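Teaching a Gripper to Fold: A Review of the Pană Demonstration Kit

9 min read
1,682 shares | 4 comments

Cloth is still the awkward customer in home robotics. A mug has one shape. A dish towel has as many as it likes, and most of them hide the corners a robot needs in order to pick it up. The usual remedy is demonstration data: a person does the chore many times over while wearing a camera, and the recordings are used to train a policy. The Pană kit, sold by Flerkis, packages that process for small labs and integrators that do not want to build their own rig.

The kit has three parts. There is a head-mounted camera with a battery pack that clips to a belt, a software license covering one workstation, and a printed task book. Wrist tracking is done from video, so no gloves or markers are needed. The price is $957, with a further charge for hosted processing once the included allowance runs out.

Setup is short. The camera pairs with the workstation over a local network, and calibration consists of looking at a printed target from several distances. The head strap is adjustable, and the tilt of the camera matters more than the manual suggests. Set too high, it loses the hands whenever the wearer works close to the body. Set too low, it loses the far end of the table. The tilt joint has click stops, and the second stop from the bottom suited seated work.

The task book divides cloth handling into four stages: flatten, align, fold, stack. Each is recorded as a separate clip and labeled by the software when the wearer pauses. Flerkis recommends starting with a gridded cloth. Straight printed lines give the tracker something to follow as the fabric moves, and a wrinkle shows up as a bend in the line. Plain cloth comes later, once the first policy has trained.
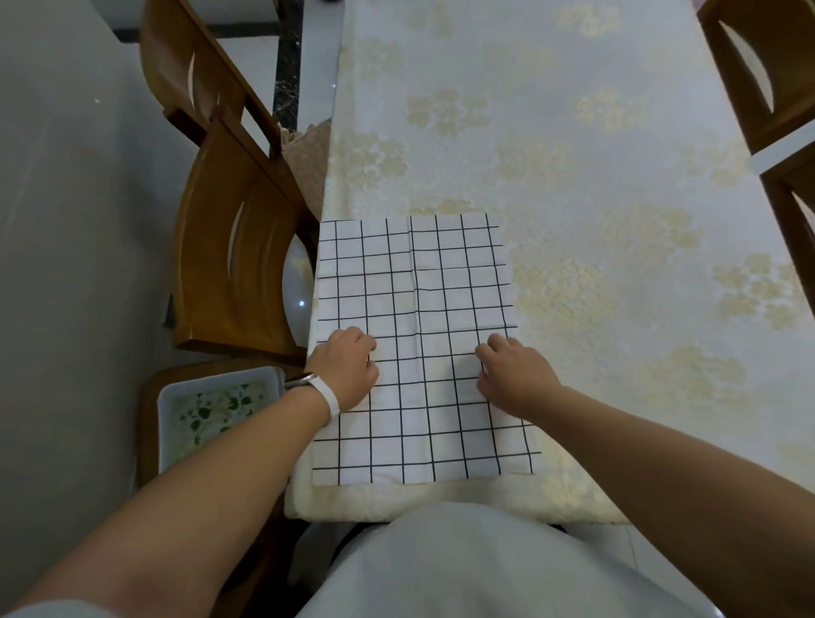
Pană's insistence on the flattening stage has its critics, and Jistetari, a contract folding service that has run the kit since May, told us that its operators now skip the stage for any item smaller than a pillowcase. In its view the policy learns to smooth cloth that is already flat and wastes cycle time doing so. Flerkis answers that a policy trained without flattening fails more often on items straight from a dryer. Both positions are plausible, and the software does allow the stage to be switched off per task.

We recorded 200 folds over several sessions, all of them seated at a table, and used them to train the stock policy on a two-arm bench unit with parallel grippers. On the gridded cloth, the trained policy completed a half fold with acceptable edge alignment in most attempts. On a plain cotton towel of similar size it did noticeably worse, usually at the grasp. The grippers closed on a single layer where two were wanted, or on the table covering underneath.

That last fault deserves attention from anyone recording in a home. A soft covering under the work piece moves with it, and the segmentation model sometimes treats the two as one object. Patterned coverings are handled better than plain ones of the same color as the cloth. Flerkis supplies a correction tool in which the user paints over the wrong region on one still and the fix carries through the clip. It works, but it is slow, and long clips need the correction repeated.

Hand tracking was the strongest part of the package. Fingers were followed reliably while spread on the fabric. Curled fingers gave more trouble, and a thumb tucked beneath a fold was often guessed at. The software flags these stretches in amber and leaves them out of training unless told otherwise. We would leave that default alone.

Export is less polished. Clips can be written in two open formats, but the stage labels survive in only one of them, and the manual does not say which. The competing Wasteveo package keeps labels in every export and includes a better clip browser. It also requires tracking gloves, which change the way people handle thin fabric.

Battery life was adequate for a morning of recording. The belt pack becomes warm and presses against the chair back when the wearer is seated, so we moved it to the side. The head strap pad is removable and washable. Spare pads are sold separately.

For a lab with its own arms and some patience for labeling, the Pană kit is a reasonable purchase. Buyers who expect to work mainly with plain, pale linens should ask for a trial first and run it on their own tables.

Related
Wasteveo Gloves, Second Revision: Bench Notes
Choosing Gripper Pads for Thin Fabric
What Hosted Processing Costs Over a Year
Two-Arm Bench Units Compared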